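Home | Gear Care | Court & Driveway | Cleaning | Storage | Contact

Search tips... Go

Looking After a Basketball at Home
By Brigitta Hauser
3 min read

A composite ball used on a driveway picks up grit fast, and most of the grip problems people complain about are dirt. Wipe it down with a damp cloth and a drop of dish soap after every few sessions. Don't soak it. Let it dry on a towel indoors, away from the heater.

Leather balls get a dry cloth only. Water darkens the panels and they go stiff.

For pressure, drop the ball from shoulder height onto a hard floor. It should come back up to your waist. If it doesn't, wet the needle before you push it into the valve – a dry needle tears the rubber, and then you have a slow leak for good. Add a few strokes at a time and test again.
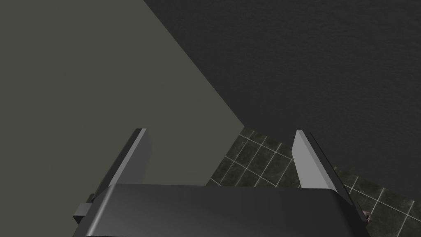 Cold garages are hard on balls. The air inside shrinks and the ball feels dead, so people pump it up, and then it's too hard once it's back in the gym. Bring it in overnight before you touch the pump.

Nets are simple. A nylon one outdoors gets replaced every September at our house. Start at the front of the rim and loop each hook in turn, pulling the net straight as you go.

Ismael Moura wrote in to ask about rusty rims. Brush off the loose rust, go over it with 100 grit paper, wipe clean, then use a metal primer and two thin coats of outdoor enamel. Take the net off first. Leave the hoop alone until the paint is hard – the can will give the time.

Previous | Next | Back to Gear Care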